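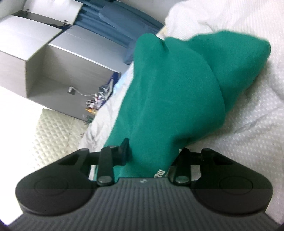

Clothing swap is back on at Clovstead, Saturday, doors at 2. Last one in March went faster then anyone expected — 172 pieces out the door, coats mostly. Bring clean stuff, any size, up to five items each. Fabric of any kind is fine too, like the cloth between the black fingertips up top, if there's enough of it to sew with. Nelli Kiiskinen is running the mending table again and wants scraps. No shoes this time, no pillows.

Kids' sizes are short. So are warm tops for teens. A green one with drawstrings, the sort spread out on the bed in the next picture, would be gone in minutes. Check pockets please. Drop off at Storkavel the night before or just bring it along. 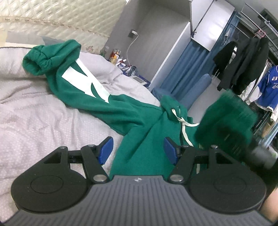

## Rides

Saimi Partanen has two seats from the Wumitz side. Text her by Friday noon, she leaves at 1 sharp and wont wait.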